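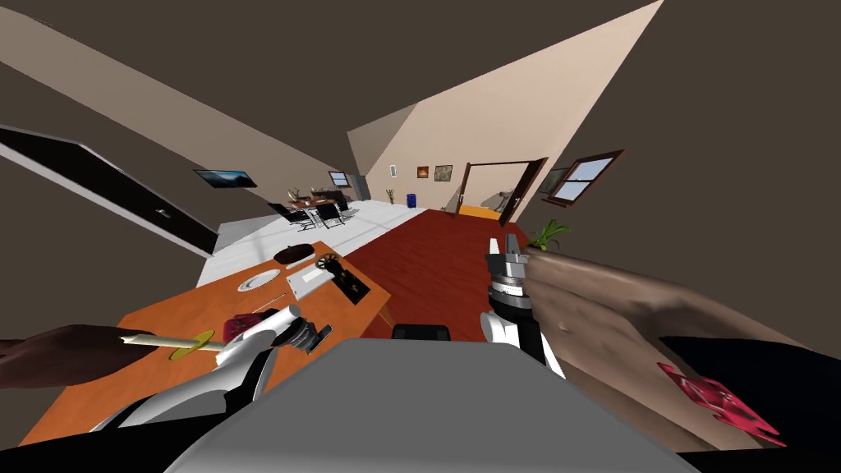
Unit 7: Rules for Shared-Desk Work in Simulation
Handout, Vlastimil Tichý and Sadia Virk
16 May 2018

Most of you will build your first two-arm task in the Pomatell room before you touch hardware. The rules are the same in both places. Work that would fail a safety review in the lab fails it in simulation too, and it is marked that way.

1. People in the workspace

A forearm near the desk counts as a person near the desk. Treat any human limb in the room as occupied space, including the space it could reach next.

Slow both arms to the reduced speed limit when a limb is within 300 mm of either gripper. If you can't tell the distance, use the reduced limit. Do not hand over or swing a held object past a person, even a light one such as a paper-sized roll.

Check both arms separately. Students often watch the arm that is holding something and forget the other one — the idle arm has a reach too.

2. Opening and closing the gripper

With a two-finger gripper, approach with the fingers open and nothing between them. Look at the whole gap before you close. Objects near the border of the camera view are easy to hit with the outside of a finger, so move the camera or back off until you can see them whole.
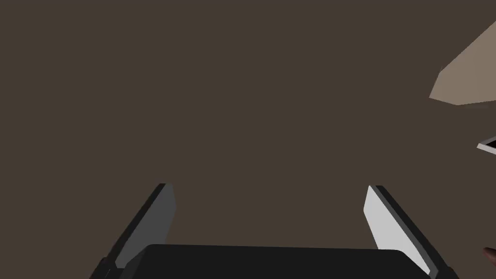

3. Logging and sign-off

Start the log before the first motion command. Write down the scene version, the speed limit in use and every stop, planned or not. Keep at least 2 complete runs per task. A run with a contact you didn't intend stays in the log and gets a note.

Swap logs with your partner before handing in. Reading for next time: Paulík, chapter 8, on stop categories. Varer users should also read the setup sheet.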